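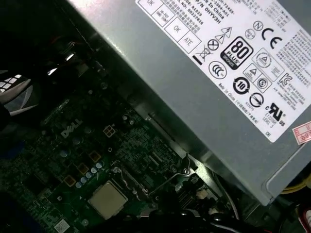

Workus Bulletin No. 108
July
Openings

Bench Technician, Desktop Teardown and Rebuild
Jendimix, Lurkosow
Two positions, part time to start

Do you own a screwdriver you would be upset to lend? Have you ever opened a friend's computer to "just take a look" and still been there at dinner? We have a bench for you, and a stool that used to go up and down.

Jendimix takes in retired office desktops, pulls out whatever is worth keeping, and puts it back to work in machines we sell or pass along. A lot of them are Dells, because a lot of offices bought Dells, and offices tend to retire them all in the same week with the sticky notes still on. The parts you'll handle are the unglamorous ones: motherboards, memory, drives, fans, processors, and power supplies with an 80 PLUS Bronze badge and enough certification marks on the label to enter most countries without a visa.

We need two people. We had two people. One has gone back to school and the other has moved up to purchasing, where he now sends us the kind of pallets he used to complain about.

What the work looks like

Machines arrive in the morning, usually before anyone has had coffee. You check each one in, open it, blow out the dust (outside, please, downwind of the bike rack), and decide what it is. Some get a cleaning and a new drive and go straight to the test shelf. Some are donors. Some are a mystery, and those go to Bo-ram Jeon, who runs the bench and likes mysteries more than is healthy.

For donors, you take the parts out in our order, which is written on a card taped to the bench. The card is ugly but it is correct. You read the label on each power supply and copy the part number into the log before anything else happens to it. You will learn to read small print printed sideways under a desk lamp. If you wear reading glasses, bring them. If you don't, give it a few months.

Processors come out last. You clean off the old thermal paste, look over the underside, and set the chip in a pocket of the gray tray. Never on the bench, never on your lunch, and never in your shirt pocket "for one second." Handle them by the edges. We have a small jar of chips that were not handled by the edges, and you will be shown it on your first day.

In the afternoon you build. Matched parts go back together, the machine goes on the test shelf, and if it starts up and stays up overnight it gets a sticker. If it doesn't, you find out why, or you write down what you tried so the next person doesn't try it again.
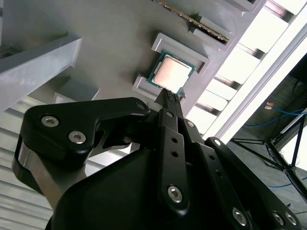

What we're looking for

Steady hands and a fair amount of patience. You should know what the main parts of a desktop computer are and have taken at least one apart, ideally one that worked afterward. We won't ask for proof, though Bo-ram will ask for the story.

You should write clearly enough that a stranger can read your log entries. "Weird noise, left it" is not an entry. Neither is a drawing of the noise, although we kept that one.

You should be able to lift a full tower onto a bench and be willing to say so when you need a hand. You should be comfortable asking before you pull on something that won't move. Most of what we break, we break by being sure.

Nice to have: some soldering, experience sorting mixed hardware, any talent at all for untangling cables. Formal certificates are welcome and will be admired, then filed.

Who this won't suit

If you want to build gaming machines with colored lights, we wish you well and so does the electric company. Our computers are beige on the inside even when they're black on the outside. They go to small offices, a dentist, and people who want to type a letter and print it.

It also won't suit anyone who minds repetition. Opening the same model all morning is restful to some people and a punishment to others, and you probably know already which kind you are.

And one firm rule: technicians do not open power supplies. They are tested as sealed units, and they pass or they go in the bin for the recycler. Curiosity is a fine quality and it can stay outside the metal box.

Hours and pay

Shifts run from 8:30 a.m. to 1 p.m. or from 1 p.m. to 5:30 p.m. Tell us which you'd like. Everyone asks for the morning, so a preference for afternoons will make you unusually popular. Pay is hourly, it's listed on the notice by our front door, and we'll send it to you before you come in so that you don't waste a bus fare finding out. There is a paid trial of 3 shifts. After that we both decide.

We supply the wrist straps, the drivers, the gloves, the paste and a great deal of tape. You may bring your own tools, but put your name on them. The 2 mm hex driver is the one that disappears. We have stopped looking into it.

How to apply

Leave a note for Urmas Pärn at the Workus desk in Lurkosow, or drop by our side door any time after 10 a.m. and ask for him. He'll want your name, how to reach you, which shift you're after, and a few lines about something you have repaired. It doesn't have to be a computer. Our last good hire wrote about a toaster, at some length.

A resume is fine if you have one handy. Please skip the cover letter that says you are passionate about hardware. Tell us about the screw you dropped into the case and how you got it out.

We read everything and we answer everything, though the answers are short. Those we'd like to meet will be asked in for an hour at the bench, where you'll open one machine, log what's in it and close it up again. Leftover screws will be discussed.

Applications stay open through the end of July, or until the stools are taken. The one by the window has the better lamp.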